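What my block of flats does with its food waste

When I picked this topic in the first term I thought it would be the easy one. Everybody eats, everybody throws things away, I live in a building with a lot of people in it, job done. My tutor Orsolya Vincze warned me that bins are never easy and she was right, so before I get to the results I'll say what I set out to do.

I wanted to find out how much food the people in my building (it's called Brirnadora House, and yes, everyone spells it wrong) put in the general bin when it could have gone in the brown caddy. We've had the caddies for two years. They came with a leaflet and a roll of bags, and after the roll ran out you had to buy your own, and I had a hunch that this was where it all went wrong.

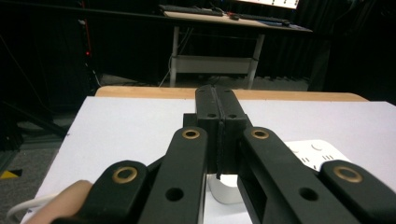
Gunhild Ladefoged
Second-year student, Food and Environment

So, the method. I put a short survey through every door and asked people to keep a diary for a fortnight, writing down anything edible they threw out and where it went. Those who didn't fancy a diary could just answer the questions on the back. I also bought a cheap kitchen scale and weighed my own household's waste every evening, mostly so I'd know how annoying it was. Very annoying! My flatmates were patient for the first week and then started hiding teabags from me.

By the end of the fortnight my own flat had thrown out 2,408 grams of food that was perfectly good when we bought it. Bread was the worst, at 900 grams, and then salad leaves at 500. I'd honestly have guessed leftovers, but we eat those (usually standing up, usually cold). I left out peelings, bones and coffee grounds, as you can't really help having those.

The diaries told a similar story with more potatoes in it. People shop once a week, buy a big loaf because it's better value, and then go out for dinner twice. One family on the top floor had cut their waste right down by freezing half of every loaf, and I've copied them ever since.

Now the caddies. My hunch about the bags was only half right. Lots of people did mention the price, but the complaint that came up again and again was the smell, especially in summer, and the walk down to the outside bins with a bag that might split on the stairs. Several neighbours had lined theirs with newspaper and were very happy with it. Others were using the caddy for pegs, or potatoes, or had never taken it out of its wrapping.

What would I do differently? I'd ask for the diaries over a whole month, as one fortnight with a birthday in it can throw everything off. I'd also make the survey shorter. Question six was really three questions squashed together and the answers were a mess to sort out.

I'm doing a second round in March, this time with a free roll of bags for half the flats, to see if the caddies come back out of the cupboards. If you live in the building and want to join in, put a note through my door.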